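Home Guides Bedroom Laundry Storage Contact

We use cookies to keep the site working and to count visits. Accept Manage settings

Filed under: Bedroom / Mattress and Headboard Care

Stripping and Cleaning a Child's Bed Down to the Mattress

This procedure covers a quilted mattress with a piped edge, one pillow, and an upholstered headboard. It assumes the mattress stays on the bed base throughout. Plan on an hour of work plus drying time.

You will need:

Vacuum with upholstery nozzle and crevice nozzle
Baking soda, 200 g
Lukewarm water, 600 ml
Mild dish soap, one teaspoon
Two white cotton cloths
Soft brush

Colored cloths can transfer dye to a pale cover. Use white.

1. Clear the bed. Remove books, toys and anything clipped or hung on the headboard. Check between the pillow and the headboard, and along the gap at the wall. Strip the bedding and wash it according to the label.

2. Unplug string lights before touching them. If the wire follows the stitched seams of the headboard, lift it off one section at a time and coil it loosely. Do not pull from one end.

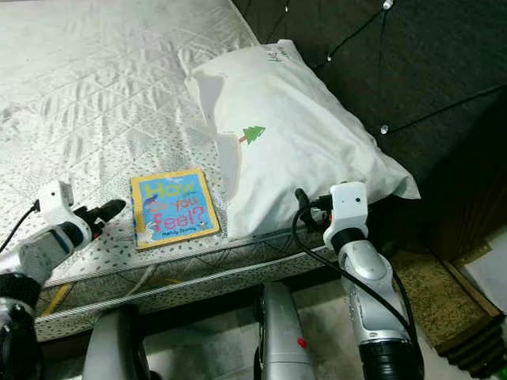 Text: Thư Đặng — Checked by: Sơn Khúc — Updated Tuesday, January 27, 2026

3. Vacuum the headboard from top to bottom. On a diamond-panel headboard, dust settles in the seams between the panels. Run the crevice nozzle along every diagonal in one direction, then along the crossing diagonals. Finish with the upholstery nozzle on low suction.

4. Vacuum the mattress top in overlapping strips, head to foot. Fine wavy quilting holds crumbs in the low parts of the pattern, so make a second pass side to side.

5. Vacuum the border. Hold the crevice nozzle just under the piping and move slowly along the full length of the seam. Do not scrub the cord — the stitching beside it wears first. On a speckled fabric, stains are hard to tell from the pattern. View the surface from a low angle with a lamp and mark the spots with masking tape.

6. Mix the soap into the water. Dampen a cloth, wring it out hard, and blot each marked spot from the outside in. Blot again with the second cloth and plain water. The foam under the cover should stay dry.

7. When the surface is dry to the touch, sift the baking soda over the top and leave it for two hours. Vacuum twice.

8. Take the pillowcase off and inspect it on both sides before washing. Wash printed cases inside out at the lowest temperature the label allows. Handwriting in ink should be treated before the wash, with rubbing alcohol on a cotton swab and a cloth underneath. Test a hidden corner first and keep the alcohol away from any printed motif.

9. Wipe board books with a barely damp cloth and stand them open to dry. Wet board swells at the corners and does not go flat again.

10. Make the bed only when the mattress is fully dry. In a cool room this can take until the next morning. Put the lights back last, and keep the plug and any battery box out of the child's reach.

Interval: vacuum monthly, full procedure in March and again in the fall. Rotate the mattress head to foot at the same time if the manufacturer permits it.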